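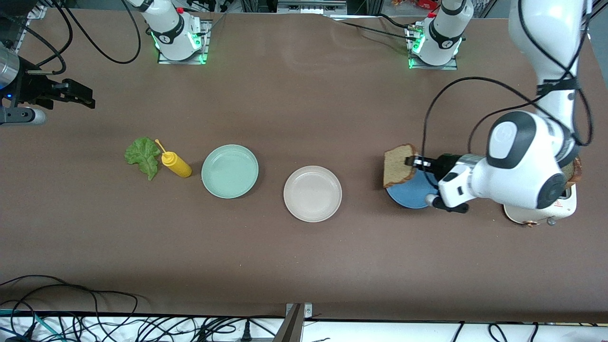
Ondalus House Kitchen Team
Kitchen tips: bread and toast

Most of the bread we throw out was fine the day before. A few habits keep a loaf going longer and keep the counter cleaner.

Storing the loaf
Keep bread at room temperature in its bag or a closed bread box. The fridge makes it go stale faster. If you won't finish a loaf in 2 days, slice it and freeze half on the day you buy it. Put parchment between the slices so you can pull out one at a time.

Slicing
Let a fresh loaf cool all the way before cutting. Use a serrated knife and long strokes, and don't press down. Brown bread with a firm crust cuts better if you lay it on its side.

Plating
Set the plate down first, then bring the slice to it. Hold the slice by the crust, over the plate, so crumbs land there and not on the table. A dark plate shows crumbs and smears of butter more than a white one, so wipe it before serving. For toast, stand two slices against each other for a minute before laying them flat. They stay crisp underneath.

Stale slices
Dry them in the oven at 300 degrees, turning once, and crush for crumbs. Slices that are only a little dry make good French toast.

Crumbs on the table
Sweep with a dry cloth first. A wet one turns them to paste, especially along the joints of a wood top. Empty the toaster tray every Sunday, with the toaster unplugged and cold.

Next page: Butter, jam and honey jars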